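Accept cookies? We use a few to keep the site running and to see which pages get read. OK / Settings

Two-arm stacking, gallery from the bench 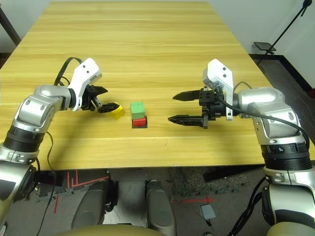 Yellow block in the left gripper, green on red next to it. Right hand open.

Quick page, people keep asking what the stacking work looks like day to day and the paper draft has exactly zero good pictures. So one picture for now, notes under it. More when I get to the drive. Text by Marlene Magalhães, corrections from Anqi Jiang where I got it wrong.

The short version: we teach a two-arm robot to stack small blocks from demonstrations, then let the policy (Romavus, our name for it, no it doesn't stand for anything) run by itself and see where it falls over. The question is narrow. Does it help to let the policy choose which arm goes next, or should we just tell it? Until now we told it. A fixed schedule, left, right, left. Simple to train and very dumb when a block lands on the wrong side.

What we did

Collected 1451 demonstrations. Daryna Stasiv and Josphat Kinyua did most of the driving, in short shifts, since accuracy drops off fast once your wrists get tired. Threw out the ones with a dropped block or a long pause. Kept the ones with a fumble and a recovery, those turned out to be the useful ones.

Trained two versions. Same network, same data, same number of steps. One gets the arm order as an input, the other has to pick. Nothing fancy in the picker, it's a small extra head that puts out left, right or both. Labels come straight from which arm was moving in the demo.

Then 205 test trials for each version. Start positions drawn ahead of time and shared, so both versions saw the same layouts. Lucimara Lopes scored everything and didn't know which version she was scoring. A trial counts if the stack is still standing when both grippers have backed off. Leaning is fine. Touching is not.

What came out

Free choice wins, by less than we hoped. On the easy layouts no real diference at all. On the layouts where two blocks start close to the same arm, the fixed schedule makes the far arm reach all the way over and it clips things. The free version just uses the near arm twice. That's most of the gain right there.

Where free choice loses: dithering. In 43 trials the picker flipped back and forth between arms before committing, and a few of those ran out the clock. Anqi added a short hold so it can't switch again right after a switch. Helps. Haven't rerun the full set with the hold on, so no number from me.

About the layout in the picture. We like small stacks close to one gripper, with a third block in play, because that's where the two versions disagree. Left arm has the short trip. The other one has a long stretch of bare wood to cross. Old schedule doesn't care about any of that.

Colors matter more than they should. Policy trained mostly on one stack order (red at the bottom) got noticeably worse when we swapped it. Obvious in hindsight. August plan is to shuffle orders during collection and not fix it afterward with augmentation, which we tried and which did little.

Stuff that didn't work, quickly

- Longer action chunks. Smooth to watch, misses more.
- Handing blocks from arm to arm in mid air. Works in the demos, policy almost never pulls it off.
- Training on the left arm only and mirroring for the right. Sounded smart. The cameras aren't mirrored, so no.
- Leaving out the gripper opening as an input. It then closes on nothing and carries on like it has a block.

Next

Taller stacks, if the hold fix survives the rerun. Also want to try the picker on the Ollura insertion task, same two arms but much tighter tolerances, and Josphat thinks it'll dither even worse there. He may be right. Layout list and scoring sheet go up together with the draft, not before, please stop emailing Lucimara for them.

Last updated May 15, 2019

Comments (4)

tvk_bench
Nice, thanks for posting. Did the scorer see video or just the end state? A standing stack after three regrasps isn't the same as a clean one imo.

Marlene M.
Video, full length, but only the end state counts for the score. Regrasps are in a seperate column. We'll put them in the appendix.

Ustinau
We saw the same flip-flopping with a bimanual folding task. A hold time fixed most of it but made recovery slower, the arm that should step in is locked out right when you need it. Have you looked at a switching penalty in training instead?

Anqi J.
On the list. The hold was a one-evening fix. Would like to see your recovery numbers if you can share them.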